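Suche Suchbegriff eingeben Los
Start Projekte Sammlungen Über mich Kontakt

# Trirkitz – mein Kramkisten-Verzeichnis

Hallo und schön, dass ihr reinschaut! Trirkitz ist eine kleine Liste von Dingen, die bei mir in grauen Kisten landen, wenn ich sonst keinen Platz für sie weiß (also ziemlich vieles). Angefangen habe ich im Mai, als der Büroschrank nicht mehr zuging und Annelies Meijer meinte, ich solle doch wenigstens aufschreiben, was da alles rumfliegt.

## Was drin ist

In `liste.csv` stehen 600 Einträge, pro Gegenstand eine Zeile:

- `name`: wie ich das Ding nenne, ganz ohne System
- `farbe`: Hauptfarbe, bei bunten Sachen die auffälligste
- `material`: nur wenn ich es sicher weiß, sonst leer
- `kiste`: Nummer von 1 bis 12
- `notiz`: alles andere, gern auch Gemecker

Bart Verschueren hat die Farbnamen vereinheitlicht. Vorher gab es »dunkelblau«, »navy« und »marine« bunt durcheinander, furchtbar!

## Wie ich sortiere

1. Kiste auf den Holztisch stellen, eine leere dahinter.
2. Weiches und Hartes getrennt eintragen. Die dunkelblaue Stofftasche kommt also zu den Etuis, das Spielzeugtier mit der blauen Mütze zu »Figuren«, und das flache schwarze Etui macht mir jedes Mal Kopfzerbrechen. 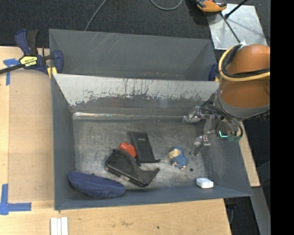 3. Doppeltes markieren, `notiz` ausfüllen, fertig.

## Bekannte Macken

Kiste 3 ist noch nach dem alten Schema erfasst, das hole ich nach. Korrekturen nehme ich sehr gern, am liebsten als einzelne Zeile mit altem und neuem Eintrag.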